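3.2. El tablero, la mesa y el orden de las piezas

Antes de entrar en los resultados conviene detenerse un poco en el puesto de trabajo, aunque el lector con prisa pueda sentir la tentación de saltarse este apartado. Hemos pasado muchas horas delante de ese tablero y le hemos tomado cierto cariño, de modo que pedimos un poco de paciencia si nos demoramos en detalles que en otros artículos se despachan en una línea.

El tablero Prurnine, en su versión 2, nació de una pregunta bastante doméstica: por qué un mismo conjunto de piezas se coloca con soltura en una disposición y con torpeza en otra. En la primera versión los soportes estaban alineados con una regularidad casi de cuaderno escolar, y al revisar las notas del mes de mayo vimos que las pausas se concentraban siempre en la misma fila. Decidimos entonces aflojar la cuadrícula. Los soportes siguen formando filas y columnas reconocibles, pero con separaciones desiguales, y ese pequeño desorden – que al principio nos incomodaba bastante – resultó ser lo más útil de todo el rediseño.

El color se eligió con un criterio sencillo. Tablero y soportes son blancos; las piezas que se colocan sobre ellos, azules. Probamos también un juego entero del mismo tono que el tablero, que llamamos Patov en los cuadernos de laboratorio, y lo abandonamos pronto por la fatiga que producía buscar los bordes durante toda una mañana. La mesa, de un gris oscuro, hace que el contorno del tablero se distinga sin esfuerzo, y detrás cuelga una cortina negra que deja fuera del campo de atención el resto de la sala. La iluminación sobre la superficie se mantuvo en aproximadamente 300 lux durante toda la serie.

Entre las piezas azules hay una a la que volveremos varias veces en la sección 4, porque reúne buena parte de las dificultades que nos interesan. Tiene forma de polea: un disco redondo, con el cubo en relieve y una pequeña anilla en la parte superior. Puede tomarse por el borde del disco o por la anilla, y las dos maneras de hacerlo llevan a trayectorias muy distintas. En la disposición que denominamos Roltlow, la polea ocupa un lugar próximo a la esquina superior izquierda, y cerca de ella, algo más abajo, queda una plaquita blanca rectangular de bordes levantados. Esa vecindad es deliberada: queríamos saber cuánto pesa un obstáculo bajo, que apenas sobresale, cuando la atención está puesta en la pieza alta.

La serie completa comprende 1083 colocaciones, de las que 94 se descartaron por errores de anotación en la posición de partida. El resto se analiza según la disposición del tablero y el punto por el que se toma cada pieza (Figura 2).

Figura 2. El tablero blanco sobre la mesa gris oscura, con la cortina negra al fondo, en dos vistas del puesto de trabajo. 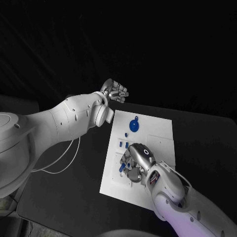
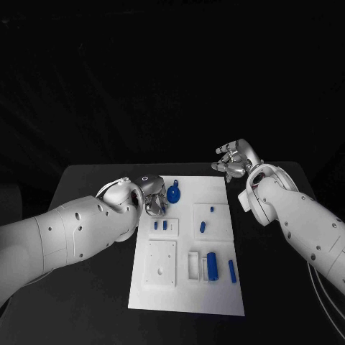
Itziar Belaustegi Roldán
Investigadora principal, proyecto Prurnine (autora de correspondencia)

Queda por decir algo sobre la orientación. El tablero se apoya plano sobre la mesa y no se inclinó en ninguna serie, a pesar de que una ligera pendiente habría facilitado la lectura de las filas más alejadas. Preferimos conservar la horizontal para poder comparar nuestros datos con los de la disposición Sầm, anterior a este trabajo, en la que las mismas piezas se repartían en dos grupos bien separados. Las distancias entre soportes, medidas de centro a centro, figuran en el apéndice junto con las plantillas de ambas disposiciones.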